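Stainless steel: what I do, and what I quit doing

I have been told so many things about stainless steel that I stopped believing most of them a while ago. Vinegar, olive oil, club soda, banana peel, a spray from Jalby that costs more than the spatula I tried it on. Some of it works. A lot of it is water and rubbing with a story attached. 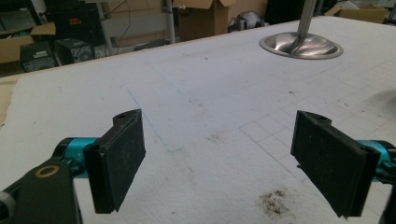
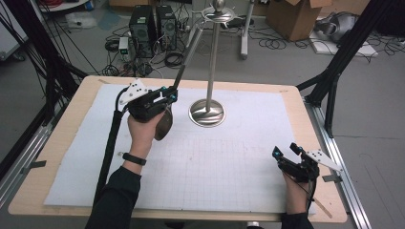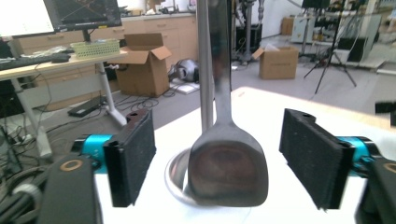

Start with the cloth before you spend money on anything in a bottle. A flat-weave microfiber, barely damp, then a dry one right behind it. Most of the streaks people blame on cheap steel are tap water left to dry by itself. Polished pieces are the worst for this. A round, mirror-bright base like the one on the steel stand will reflect the whole room back at you, and every fingerprint with it, while a brushed pan hides the same prints for a week. Also, look twice before you scrub. The brownish smudge on the head of the spatula is a reflection, and I have gone after that kind of mark with baking soda more than once. Tilt the thing. If the mark moves, leave it alone.

Vinegar. Fine for the chalky white film from hard water, half and half with warm water, wiped on and rinsed off inside 2 minutes. Useless on grease, whatever you've read. Don't leave it to soak overnight, and don't mix it with baking soda and expect more than fizz. They mostly cancel each other out, and you still have to scrub.

Rainbow tint on a pan is heat. It's harmless and vinegar takes it off, but it'll be back the next time you sear something, so I quit bothering.

Olive oil as a polish looks great for a day. Then dust sticks to it and you have a gray, tacky stand by the stove. I tried the Drolinby oil wipes too (40 in a tub) and couldn't tell them from a paper towel with a drop of cooking oil on it.

Burnt-on food: hot water, dish soap, wait 90 minutes. Then a nylon scrubber, going with the grain if there is one. Steel wool will get it off faster and you'll be looking at the scratches for years.

Rust specks don't always mean the steel is bad. Often they came off something else in the dishwasher, like an old peeler. Gelen powder cleaner gets them off. So does any cleanser with oxalic acid in it – read the back of the can and buy the cheap one. Gloves on, rinse well.

Chlorine bleach: no. It pits the steel and you can't undo it.

Next up, cast iron, where the advice is even worse.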